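# The candy fair at Solport

I'd been meaning to get over to the Solport candy fair for years, and this spring Meenakshi Pant finally talked me into it. She has a sister-in-law near Pruravmont, so we had a free bed and somebody to feed us breakfast. All I had to do was drive!

We got there a little after the doors opened and the line already went past the bike racks. The sign at the desk said 131 stalls, and I believe it, because by noon my feet were done and we hadn't even made it to the licorice row (I don't like licorice, but Meenakshi does, and I heard about it all the way home).

Most of the morning went to the small makers. Jörg Bauerfeind had a table of honey caramels wrapped in wax paper, and he let me try twisting a few. Mine came open before I'd put them down. He does 700 on a good day and never looks at his hands. I bought two bags, one for my mother and one that didn't survive the parking lot.

After lunch we wandered into the side hall, the one with the pale wood floor and all that sun, where the ordinary grocery store candy was. I know, I know - you don't drive three hours for a peanut butter cup. But I grew up on these and I still get a little silly when I see that orange. 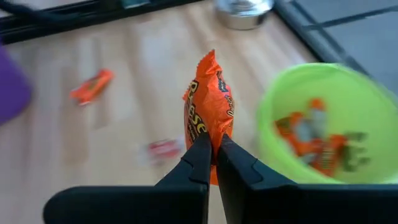
*A small Reese's in its crinkly orange wrapper, with a second one on the floor.*

I love the way the wrapper bunches up into a point at the top. Meenakshi says it's the noise of the wrapper she likes, and she may have something there. We ended up in a long talk with Poonam Upadhyay, who was at the Dervishi stand next door selling sesame brittle, about whether peanut butter candy should be salty. She says yes, very. I say a bit. Her brittle was great, by the way, and they'll mail it if you ask.

The wrapping talk at three was packed and I couldn't hear much from the back. Something about foil and humidity. The coffee stand next to it was slow but good, and the lemon bars were gone by the time we got to the front.

If you're going next year, park on the hill side and bring cash, as half the tables don't take cards. Tickets go on sale in March. I'm starting with the licorice row, I've been told.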